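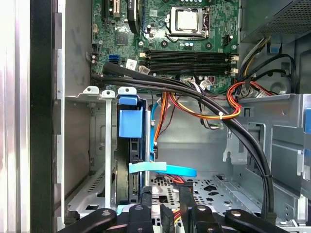 Prondia Disassembly Cell
Desktop computer teardown and part sorting

Product overview | Demonstration visits | Configuration | Service and training | Contact

The Prondia Disassembly Cell is a bench-scale robotic workstation for the teardown of desktop computers. It is supplied by Aletti to refurbishing companies, recycling plants and technical schools that handle office machines in mixed condition and from mixed manufacturers. The cell works on a tower lying on its side with the cover removed. It is meant for sites where the volume is too large for hand work alone and the variety is too great for a fixed line.

Prospective customers are invited to see the cell in operation before requesting a quotation. Demonstration visits are held at the Aletti technical center in Wurkby, where a complete cell is kept in working order for this purpose. This page describes the equipment, the course of a visit and the arrangements for booking.

What the cell does

A desktop computer taken out of service contains parts with very different values and very different handling requirements. Memory and processors may be resold. Drives must be accounted for one by one. Power supplies, cables and bare steel go to separate material streams. The Prondia cell removes parts in an order set by the operator and places each one at an assigned position on the bench.

The operator remains in charge of the work. Stages that call for judgment, such as freeing a cable that has been routed behind a bracket, can be done by hand with the arm held at a safe stop. The cell then resumes from the point at which it was halted. Customers who have visited us often ask whether the whole teardown can run unattended. For some models it can, but we advise against planning a site on that assumption.

The standard two-sided gripper is used for most parts. Its fingers are narrow enough to enter a chassis between the power supply and the drive bay, and they can be replaced in a few minutes without recalibrating the arm. A camera carried at the wrist gives the operator a close view of the area in front of the fingers. 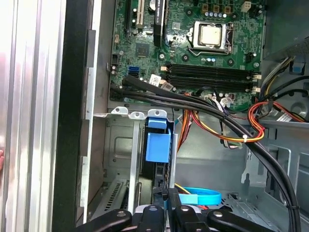
The arm is guided by stored routines, one for each chassis family. A routine records the order of removal, the approach direction for each part and the force at which the arm must stop and wait for instructions. The library supplied with the cell holds 31 routines, and customers may add their own. Writing a new routine requires a sample machine and a trained operator, but no programming.

Demonstration visits

Each visit is led by Maja Stępień, applications engineer, and lasts half a day. Groups are kept small so that all visitors can stand at the bench and follow the work on the operator's screen. The program is as follows.

Introduction. A short briefing on safety, the layout of the cell and the machines to be used during the visit.

Teardown. A desktop tower is worked on at normal operating speed. The engineer explains each stage and may halt the arm to answer questions.

Part handling. Visitors see how removed parts are presented to the bench fixtures and how the operator confirms each placement.

Discussion. Time is set aside for questions on floor space, staffing and expected output. Visitors are encouraged to bring figures from their own site.

Visitors may also send one or two machines of their own in advance. These should arrive at least 20 days before the visit so that a routine can be prepared. Machines should be free of customer data. Drives may be left in place if they have already been erased - a signed statement to that effect is required at reception.
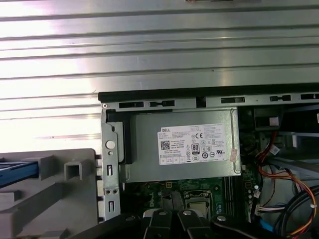 Power supplies are treated as a separate stage in every routine. They are heavy compared with the other parts, they are tied to the rest of the machine by several cables, and their size and mounting differ from one chassis family to the next. The cell therefore records the label before anything else is done. On a Dell unit such as this one, the maker's name and a small square QR code are together at the left of the label, and the operator can bring both into the wrist camera's view with the arm in a single position. The record is stored with the number of the machine, and the operator is then asked to confirm that all cables have been released before the arm applies any pulling force.

Bench fixtures

Parts leaving the chassis are received by fixtures mounted on a slotted aluminum panel. The fixtures are molded in gray plastic and can be arranged to suit the mix of parts expected during a shift. Holders are available for circuit boards stored on edge and for larger items. Special shapes can be ordered from our partner workshop, Chmielewska, which works from a sample part or a drawing.

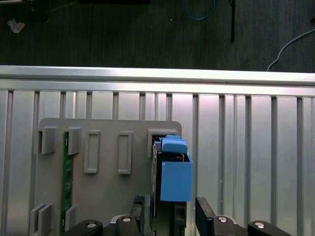 Fixtures are fastened directly to the slots and can be moved without tools other than a hex key. When a layout is changed, the operator touches two reference points with the gripper and the new positions are saved under a name of the operator's choice. Layouts can be exchanged between cells of the same type, a feature that is useful to customers running more than one bench.

Configuration

Supply: single-phase, with grounded outlet
Arm: six-axis, bench mounted
Gripper: parallel, with exchangeable fingers
Wrist camera: included
Routine library: 31 routines at delivery
Record storage: 200 GB, expandable
Order number: 2997
Optional: second arm, additional fixture panels, label printer

Compressed air is not required. The cell should be placed on a level floor, away from direct sunlight, with free access from the front and from one side.

Service and training

Two operators from each customer are trained in Wurkby before delivery, and a refresher session may be booked at any time during the service agreement. Waldemar Tomaszewski, head of service, is responsible for installation and for the yearly inspection. Replacement fingers and standard fixtures are held in stock. Special fixtures are made to order, and delivery times are confirmed with each quotation.

Booking a visit

The next series of demonstration visits will be held in September. Requests should state the name of the organization, the number of visitors and the types of computer handled at the site. Visitors who need step-free access or an interpreter are asked to mention this in the request so that arrangements can be made. There is no charge for attending. Travel and accommodation are at the visitor's own expense.

Closed shoes are required in the demonstration area, and safety glasses are provided. Photography is permitted at the bench, but not in the adjoining service workshop.

Page last revised: 2026-03-22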